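Storage and Paper Use in the Wosia Study Rooms
Project report, second semester
Atif Minhas, Solveig Ljungberg, Muireann Hennessy
2/3/23

Background
Our project looked at how students on the Jestcombe campus keep their course notes. The library wanted to know if it should keep paying for shared cupboards in the study rooms or put the money into more desks. We sent out a survey in the fall and got 260 replies. We also interviewed 5 students from different programs.

Results
Most students type their notes in class, but many still print readings before an exam. First-year students printed the most. Students who lived far from campus were more likely to want a place to leave paper, and several said they had stopped bringing binders because of the weight.

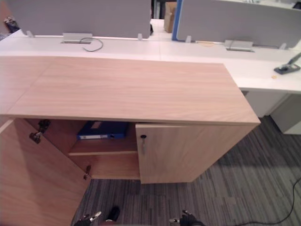 Paper notes take up space even when they are used only a few weeks a year. Our survey asked what people would leave on campus if they could, and the top answer was binders, followed by textbooks. Shelf height matters for this. A ring binder laid on its side, like the blue one on the shelf, fits under a low shelf but is harder to pull from a stack. Students in the interviews preferred to stand them up.

Limits
The survey was open for 3 weeks and was only in English. Sombat Rattanakul in the print office gave us page totals, but they do not separate staff from students.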